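**My cleaning job now comes with a gripper. Do I get a say in how the day goes?**

Posted in Work & Money, Sosthorpe Neighbors

I've cleaned and tidied homes for Falus for six years. In April they signed up with an outfit called Billano, and now half of us do our tidying with a hand-held gripper that records what we pick up, so that a robot can one day do the same. My old day was three homes. My new day is one living room, over and over, with a target of 63 pickups before lunch. Same hourly pay. My supervisor calls it "a lighter role," which is a funny thing to say to somebody's wrist.

Can they just swap one job for the other? And has anyone been through this and come out with work at the end of it?

*dustpan_dora*

---

**Thanakorn Rojanasak**

I was in the second group at the Nuchit depot, so I've had a head start on you. It depends on what your paperwork calls the job. Mine said "domestic cleaning and related tasks," and I'd love to meet whoever wrote "related," because that word has worked harder than I have.

What got changed for us, after 32 people put their names on one letter:

- the target went from per morning to per week
- a ten-minute break every hour, paid
- dropped items count. They used to be struck off, so people picked only the easy stuff, and Billano ended up with a great many recordings of cushions

Ask for the last one first. They want it too, they just haven't noticed.

As for the work itself, you get fussy about odd things. I can now tell you which toys have a good edge to hold and which are a waste of an afternoon. We had a monthly handout with tips, mostly written by people who had never bent over a play mat. The page I kept is the one on small round tubs with lids, squeezed from both sides. 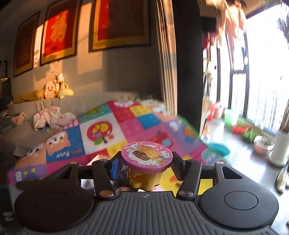 Issue 4, page 7

The advice with it was to close the fingers slowly and keep your elbow in. Fine for the first hour. Switch hands after that, whatever the handout says.

Did I come out with work? Yes, though I'm now down for training new starters, so I spend my days teaching grown adults to pick things up. My mother has asked me to stop explaining it to her friends.

---

**grumblebee2072**

just quit. robots will be doing it all by next year anyway

---

**Marge on the hill**

Don't quit. Look at your last signed contract, then ask Falus in writing whether your title has changed, and keep the reply. If your wrist hurts, report it now while it's a small complaint. I left mine until it was a large one and spent two months discussing dates with a man named Keith.

I can't speak to the robot side. My niece's place bought one for the floors and it's mostly under the sofa.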